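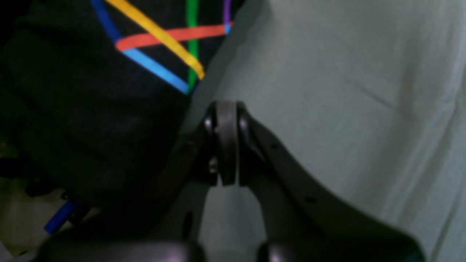 A joint and its screw, up close.

Why Do Your Ears Pop on Vacation?
By Ngaio Waaka
11 January 2023

You are in the back seat. The car is climbing toward Mudgway Pass, which is 3,080 feet above the sea, and a grown-up has told you to enjoy the view. The view is mostly the back of a truck. Then your ears feel stuffed with socks, and a minute later: pop.

What popped? No part of you broke. It was air, letting itself out.

Air is heavier than it looks

Air has weight. Not much, but there are miles of it stacked on top of you, and it pushes on you from every side. That push is called air pressure. You don't notice it because the air inside you is pushing back just as hard.

When you drive up a mountain, some of that stack is now below you. Less air on top means a weaker push. The outside pressure has dropped, but the air trapped in your ears hasn't heard the news.

The drum in the middle

Inside each ear is a thin, stretchy sheet called the eardrum. Behind it is a little space full of air. On the way up, the air in that space pushes harder than the air outside, so the eardrum bulges outward a bit. A bulging eardrum doesn't wobble as well, and wobbling is how it hears. This is why your brother sounds far away. Enjoy it while it lasts.

The secret tunnel

Luckily there is a narrow tube from behind each eardrum to the back of your nose and throat. It is called the Eustachian tube (say "you-STAY-shun"). Most of the time it stays shut. When you swallow or yawn, it opens for a moment, some air slips through, and the eardrum settles back where it belongs. That is the pop.

Going down again is often harder. The outside air is now pushing in, and the tube can be stubborn about opening.

What you can do

Swallow. Yawn, even if somebody is talking to you. Suck on a candy, and mention that it is for science. Babies can't be told any of this, so they may need a bottle to drink from.

If you have a cold, the tube may be swollen and the pop may take its time. Tell a grown-up if your ears really hurt, or if they still feel blocked long after the trip.

Planes do the same thing to your ears. The snacks are smaller.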